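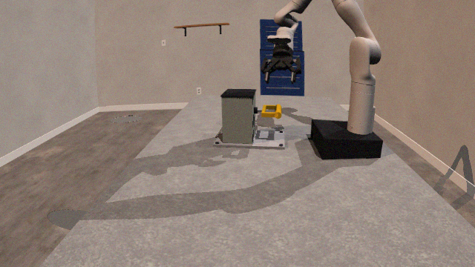
Bheki Maluleke wrote in last week to say I was being way too nice to celebrity gossip apps, and would I please try Elura before recommending another one to anybody. Fine, Bheki! I've had it on my phone for 15 days now and I have thoughts.

If you haven't run into it, Elura is a celebrity news app. You pick the people you care about and it builds you a feed: Instagram posts, red carpet stuff, breakups, who unfollowed who. I came over from Fundance, which I used for ages and which got so clogged with quizzes that I'd forget why I opened it.

Setup took me 2 minutes. I followed a couple of reality couples, a few singers and pretty much the whole cast of Tremblay (don't judge me, the second season is great). Elura tells you how many stories it has on file for each show, and Tremblay had 2104. For a show with one season and a half! I scrolled back to May and there really was a separate item for every single vacation selfie.

What I like is the timeline. Say two people from the show are fighting in the comments - you tap the story and get the whole thing in order, with the deleted posts marked as deleted. On Fundance I always seemed to get part four of a feud and had to go digging for part one. The search is good too, and it copes with my terrible spelling.

Now the grumbling. The alerts are out of control. I woke up on Sunday to 141 of them, and a big chunk were the same engagement rumor from different sites with the words shuffled around. You can turn alerts down for each person, but there's no one switch for everybody, so I sat there with my coffee tapping through the list one name at a time. Also the "insider" stories sit right in with the real ones. There's a little gray tag on them and I missed it for days (I told my sister about a secret wedding that was not a thing, sorry Dee).

The comments are nicer than I expected. People get heated, sure, but the mean stuff seems to disappear pretty fast.

I did look at Drendano as well, and it's prettier, but it wants you to log in every time and the stories run a day behind. So Elura stays on my phone and Fundance is gone. Four stars from me, and I'd bump it up if they fix the alerts.

Posted 29 Aug 2018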